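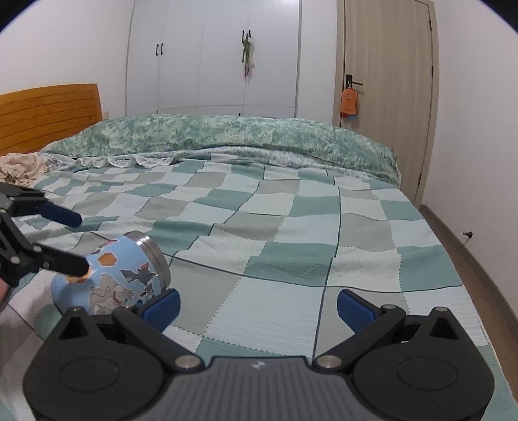 Kiros and I had been meaning to get out to Flarnar for the open houses for ages, and this year we finally did it! The idea is simple enough. People in the village open up a room or two, you buy a map at the hall, and you wander about being nosy with everyone's full permission. We caught the 114 bus, which took the long way round through Morkura, and got off just as the rain stopped.

Foley Lane

Number 11 was our first stop and in the end my favourite. It belongs to Ita Nic Giolla, who let us in at the back because the front door sticks, and then more or less left us to it while she saw to the kettle. The room on the map was the bedroom upstairs. It's a double, with a honey-coloured wooden headboard (horizontal slats, very like the one my gran had) and a bedspread I'd happily have carried home under my coat. It's all patchwork squares in teal, mint, white and soft greys, a bit rumpled, and I liked it all the more for that. I can't bear those show bedrooms where you daren't breathe near the pillows.

Up towards the headboard there was a big bulky comforter in a teal and white floral, folded over in a heap, with a strip of white lace trim along the front. On paper I'd have said florals and patchwork and lace was far too much on one bed. It wasn't! The greens all sit together and your eye doesn't mind the rest. Kiros was less convinced, but he has had the same plain navy duvet cover since I met him.

And then there was the cup. Light blue, metal round the top, and covered in Tom and Jerry stickers. There's one with Jerry squashed in a bun and Tom about to tuck in, and one with Jerry beside a wedge of cheese, and I was straight back on my cousins' carpet with a bowl of cereal. We spent longer talking about that cup than about anything else in the house - Kiros does a very good Tom yell, which brought Ita up the stairs to see what had happened.
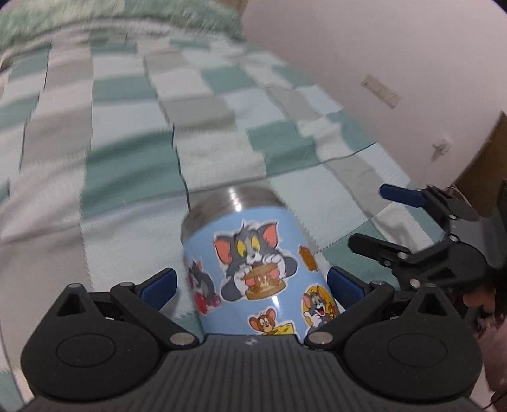 Tea at the hall

Enda and Ciarán Noonan were running the teas, with a queue out past the coat hooks. Some 700 people had been through by the time we sat down, or so Enda told us, and the fruit scones were long gone. I had a cheese one (very good, slightly burnt underneath) and Kiros had two slices of Shadi Hattar's orange cake and wouldn't share either.

Getting there

Maps are 2 euro each and you can buy them at the hall. Wear shoes that slip off easily, as most houses ask you to leave them at the door. The last bus back is an early one, so check the board at the stop before you start on the cake. Ita says she'll open again in November if her knee is up to the stairs, and I've already asked her to leave the bed just as it is.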